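Workshop tips: when a hand-held gripper drops what it is holding

Applies to two-finger grippers with linkage arms and bolt-on pads. Notes revised 25/07/2026 after a fault on the Skedden bench, where a glass jar slipped from the pads and broke. Chang-ho Sung was cut on the thumb while reaching in to catch it. The trigger was still half pulled.

Before you touch anything

Let go of the trigger and let the fingers open fully. Never catch a falling item between the pads – let it drop. Clear broken glass with a brush and pan, then wipe the table with damp paper.

Finding the fault

Our gripper had passed 17 lifts that morning and failed on the next. One pad had crept on its holder, so the two faces no longer met flat. Check in this order:

Pad screws. Try each with a hand driver. Any that turns without effort is loose. Take it out, clean the thread and refit with a drop of medium threadlock. Leave overnight.

Pad faces. Wipe with a lint-free cloth and a little washing-up liquid in water. Do not use white spirit. It leaves a film, and it softened one of our Kelareck pads.

Pivots. Rock each arm sideways. Slight play is normal; a click is a worn ring. Replace rings in pairs, left and right.

Closing test. Close the fingers on a strip of paper and pull. Repeat 5 times. If the paper slides out once, go back to the screws.

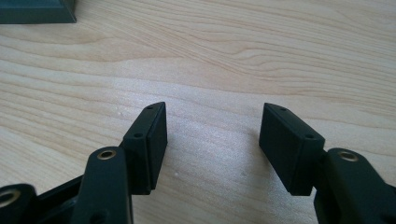 Fingers open, nothing between the pads. Note the brass-coloured rings in the arms.

Afterwards

Lift a plastic beaker first, 2 cm above the table and no higher. Go back to glass only after the beaker has held. Repeat the screw check every May, and after any drop.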